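August
By the Fixtures and Grounds desk, Bedley Futsal Association

Court allocation and surface rules, second half of the season

Thursday fixtures move from the Jistel Street courts to the Hinojosa Centre from round 9. The Centre has 3 courts with sprung timber floors, resealed over the winter break. First kick-off is 6.15 pm. Teams are asked to be off court within two minutes of the final siren so the Grirnel Cup ties can start on schedule.

Tipping off times, bench positions and substitution zones follow the current competition rules. Registered player numbers stand at 59 for the open grade, and late registrations close at the end of round 10. The forfeit bond remains payable per team, not per player.

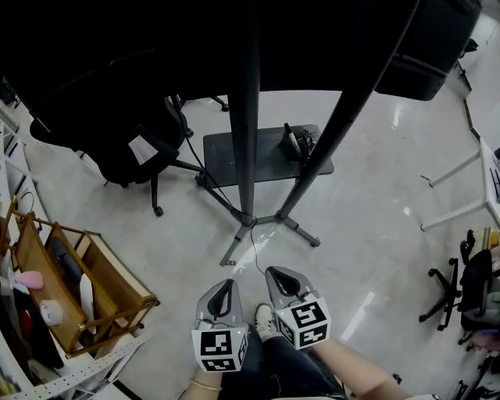 Footwear checks will be carried out by the duty referee before each match. Soles must be flat, non-marking and free of grit; studs, moulded cleats and turf shoes are not accepted. A sneaker with a white upper is no guarantee of a pale sole, so the underside will be looked at in every case. Glossy light grey floors that throw back the overhead lights show rubber scuffs readily, and removal of marks will be charged to the team responsible. The Centre's resealing cost almost $2,000. Spare shoes are not kept at the venue.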